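Zweiarmiges Falt-Kit von Fonitz: meine Notizen nach 14 Tagen

10. August 2020

Fonitz verkauft seit dem Frühjahr einen Bausatz mit zwei kleinen Roboterarmen, der sich an Leute richtet, die das Greifen von weichen Dingen ausprobieren wollen. Ich habe mir das Kit über den Händler Drutley bestellt und zwei Wochen lang damit gearbeitet. Bezahlt habe ich es selbst, Fonitz weiß von diesem Text nichts.

Der Aufbau hat einen Abend und den halben nächsten Tag gedauert. Die Anleitung ist gut bis zur Montage der Arme und wird danach dünn. Bei der Verkabelung gibt es eine einzige Zeichnung, auf der beide Seiten gleich aussehen. Ich hatte links und rechts zuerst vertauscht und habe das erst bemerkt, als der falsche Arm losfuhr. Wer das Kit kauft, sollte die Stecker vorher beschriften.

Angesteuert wird alles über die Software Rendcombe, die im Preis enthalten ist. Sie läuft bei mir stabil, in 14 Tagen hatte ich 2 Abstürze, beide beim Kalibrieren. Die Oberfläche ist nüchtern und nur auf Englisch zu haben. Man wählt einen Arm, fährt ihn von Hand in eine Position, speichert sie und reiht die Positionen aneinander. Für feste Gegenstände reicht das. Bei Stoff muss man mit dem Kamerabild am Handgelenk arbeiten und die Greifpunkte selbst setzen.

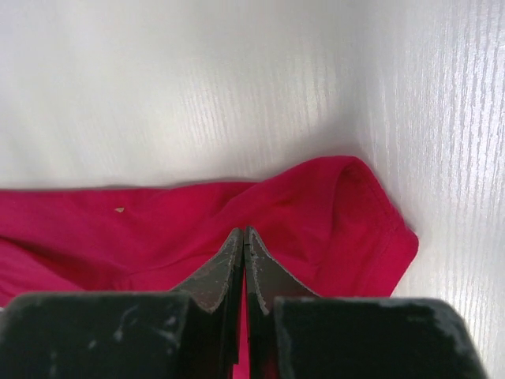
Das Schwierige an Stoff ist die Höhe. Ein paar Millimeter zu hoch, und die Finger schließen sich über der Falte. Zu tief, und sie drücken auf den Tisch, worauf Rendcombe den Ablauf mit einer Fehlermeldung anhält. Ich habe mir angewöhnt, eine aufgeworfene Stelle anzufahren und die Finger erst kurz davor zu öffnen. Bei dünnem Stoff greifen sie gern zwei Lagen auf einmal — das lässt sich mit weniger Schließkraft mildern, ganz weg bekomme ich es nicht.

Die Finger selbst sind hart und haben schmale Spitzen. Zum Anheben einer Kante ist das praktisch. Zum Glattziehen wären mir breitere, weichere Auflagen lieber. Sikder bietet solche Aufsätze als Zubehör an, laut Drutley sind sie aber erst im September wieder lieferbar.

Nimal Roy hat mir für die Abläufe eine Tabelle geschickt, in der er für jeden Griff Höhe, Winkel und Schließkraft notiert. Die habe ich übernommen, und seitdem finde ich Fehler schneller. Ein kompletter Faltvorgang besteht bei mir aus 9 gespeicherten Positionen pro Arm. In der letzten Reihe sind 7 Durchgänge so geworden, dass ich das Teil in den Schrank gelegt hätte. Von Hand bin ich natürlich um ein Vielfaches schneller.

Gut gefällt mir die Reichweite. Beide Arme kommen bis zur Tischmitte und können dort zusammenarbeiten, wenn man ihnen nacheinander den Platz freigibt. Einen Kollisionsschutz zwischen den Armen gibt es nämlich nicht, man muss die Reihenfolge selbst im Kopf behalten. Die Kabel sind sehr lang. Ich lasse lieber eine Schlaufe stehen, als dass beim Drehen etwas am Stecker zieht.
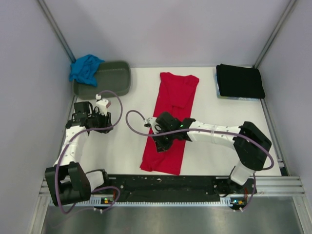
Für wen sich das lohnt

Wer einen Haushaltshelfer sucht, ist mit dem Kit falsch beraten. Zum Lernen taugt es, sofern man Geduld mitbringt und sich an der knappen Anleitung nicht stört. Ich behalte es und bestelle die Aufsätze, sobald sie wieder da sind. Bis dahin kommen Handtücher an die Reihe.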